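Notes > Shop floor > Automation

Two arms on the packing bench, and what they did to the roster
29/08/2021

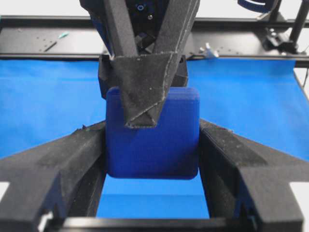 The handover station at Trarnonthorpe went onto the day roster in July, and I said I'd write up how the work has changed once we had enough shifts behind us. I look after fixtures and maintenance, so this is from that side of the bench.

We print spacer blocks for Claltora, who build display stands. Every block has to be checked on all six faces before it goes in a tray. One gripper always hides some of the part, so the cell passes each block from one arm to the other and the faces covered by the first set of fingers get looked at on the second pass. Prorker supplied the cell. The scheduling software is Nuchit, which we already had for the printers.

The old method was a person, a lamp and a go/no-go gauge. A full shift was around 363 blocks per inspector, and the reject rate crept up after lunch, when eyes were tired and people started calling marginal parts bad to be safe. The cell is slower per block. It doesn't stop for lunch, so the daily total comes out near enough the same.

Changes to the jobs, as they stand:

Inspection went from four people to 2. Neither of the other two left. One moved to print removal and the other to dispatch, both on the same pay grade, though dispatch starts earlier and that was a real cost to someone with school drop-off. The start time has since been moved back an hour.

The remaining inspectors now spend most of the day on parts the cell has set aside. That is harder work than it sounds. They used to see mostly good blocks with the odd bad one, and now nearly everything in front of them is doubtful. Edin Bošković asked for a tray of known good parts to be kept at his elbow so he can recalibrate his eye, and that has become standard for both of them.

Maintenance picked up a daily check that wasn't in the quote. Finger faces get wiped down and checked for chips at the start of shift. Finger alignment gets checked every 100 hours. It takes 60 minutes if nothing is out, and I would budget double.

Handover faults are still the main stoppage. If the receiving fingers close before the block is square, the part twists and the cell halts until someone clears it. We slowed the approach and the faults dropped, at the expense of cycle time. Management wanted the speed back. I showed them the stoppage log and the slower setting stayed.

The thing I would do differently is training. Prorker ran a session for the supervisors and left a binder for everyone else. The people who clear the faults should have been in the room – they are the ones standing there when it halts. We have a second session booked for the inspectors and both print removal crews.

I'll post the fault figures by type when the next service is done.

Recent posts
Labelling the spare finger sets
Why we stopped stacking trays five high
Nuchit job queues: notes after the update
Compressor noise, part two

Contact | © 2021 Shop floor notes | Back to top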